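Wed 7 February

Bench day, second half of the room. Yasuo Nishimura did the list with me until lunch and then I carried on alone.

Moved the long table out from the wall far enough to get behind it. Swept there, found two hex keys and the cap from the Geveck vise. Cap is back on. The hex keys are metric and don't belong to any set we own, so they went in the odds drawer.

Went over the tabletop with 240 grit by hand, along the grain, only where the glue rings were. One coat of oil, wiped off after 35 minutes. The ring nearest the window side is still faint but I'm leaving it. Please no mugs on it until tomorrow.

Post and brace: the lower bolt of the brace had backed out again, same as in October. Put in a new lock washer and marked the head with paint pen so we can see if it turns. If it moves a third time I want to drill it through and use a proper bolt with a nut. Yasuo thinks the floor is the trouble and wants to shim the feet first. We'll try his way.

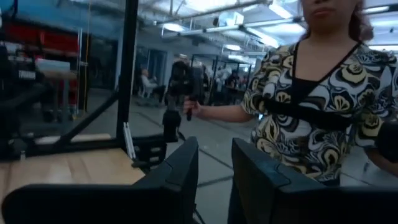 Workstation side of the room, with the wood top and the black post and brace.

Clamps. I want one small clamp left at each post and the rest on the rack. People have been borrowing them for glue-ups and they come back with dried glue on the pads. Cleaned 3 of them with a scraper and warm water. The fourth is past it and I've put in an order with Palacios for 2 new ones, plus a box of 500 pan head screws, as the last box is down to the dregs.

Cables: anything coming down from the ceiling should hang free and not be looped around the posts. Took off the old ties in the back corner and threw them out. Didn't touch anything near the door, that needs the stepladder and it's still at Prernberg.

Left over:
- shim the feet, then check the paint mark after a week
- second coat of oil on the tabletop
- label the odds drawer
- ask at Prernberg for the stepladder
- Goleo catalog is on my desk if anyone wants to look at rubber mats

V. Echevarría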